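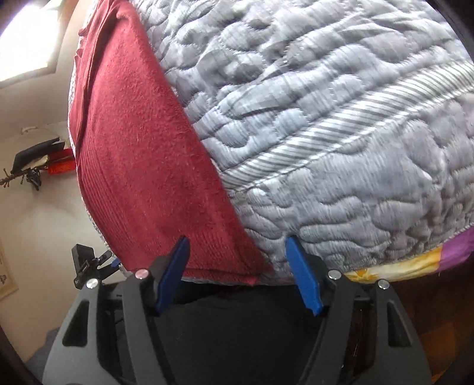
# Washing a quilted bedspread without flattening the padding

*37 views, 3 replies*

Grey quilt, silvery on top, stitched all over in pebble and leaf shapes, with a striped band running across it. The care label has been cut out. The padding has started to gather in smaller lumps in one corner and I don't want to make it worse. It also picks up lint from a red cloth that lives on the bed with it.

Can it go in the machine at home, or should I take it somewhere? Mine is a 7 kg Medmont. The filling feels like polyester but I can't swear to it. Bought second-hand in October.

**ratier_road**

Weigh it first. Stand on the bathroom scales with it and without it. If it fills the drum before you've pushed it all in, don't use the home machine. The launderette near me has a big Hyun washer and I do ours in that.

Cool or 40 at the most, low spin, half the usual powder. Wash it on its own. Keep the red one well away from it until you know the dye is fast. Damp a white hanky, press it on a hidden bit of the red for a minute and see what comes off.

For the lumps, look at the stitching before you wash. Where a line has come undone the filling can move from one pocket to the next, and washing will move it further. Close any gaps by hand with a small running stitch. Then dry it flat over two airers, turn it every few hours and tease the lumps apart with your fingers while it's damp. Ours took 28 hours indoors.

Check the seams along the striped band too. Strips like that are sometimes a different fabric from the rest and can shrink and pucker.

**Tetent**

tennis balls in the dryer

**moppet40**

Dryer only if it's on low, and you don't know what the filling is, so I'd leave it out. I melted one that way.

The lint will come off with a clothes brush or a bit of parcel tape. Do that before it gets wet. Smaller tight lumps near a scalloped edge might be how it was made, mine has closer stitching at the border and it always feels harder there. Compare it with the opposite corner.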